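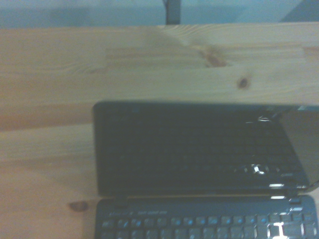
dzervas
Swapped the wrist camera on my arm from the Bakalis to the Somden this week and ran both through the same bench routine at 600 lux. The Somden comes out bluish and soft. The knots in the pine are easy to pick out, but I can't read the lettering on the laptop keys, and the glossy lid throws white glints. Exposure was locked, white balance was on auto. Anyone else get this?
– Despina Zervas

plelteneck_fan
Lock the white balance first. Auto goes cold on mine too. The softness is probably focus, the ring ships set for 13 inches.

rk_bench
Disagree on focus. I had 4 of these and they were all soft at every distance. Sent them back and kept the Bakalis.

plelteneck_fan
Were you on the Sernberg controller? It compresses the stream by default. Mine looked bad until I turned that off.

rk_bench
Yes, Sernberg, compression off. Still soft.

dzervas
I'm on the Plelteneck controller, so no compression here. Ring was at 13, my bench is closer to 9. I'll reset it and fix the white balance.

moth44
Glare won't change with either one. Move your light or put a polarizer on – I'd do that before blaming the camera.

rk_bench
Polarizer costs you a stop and that sensor is noisy already. Move the light.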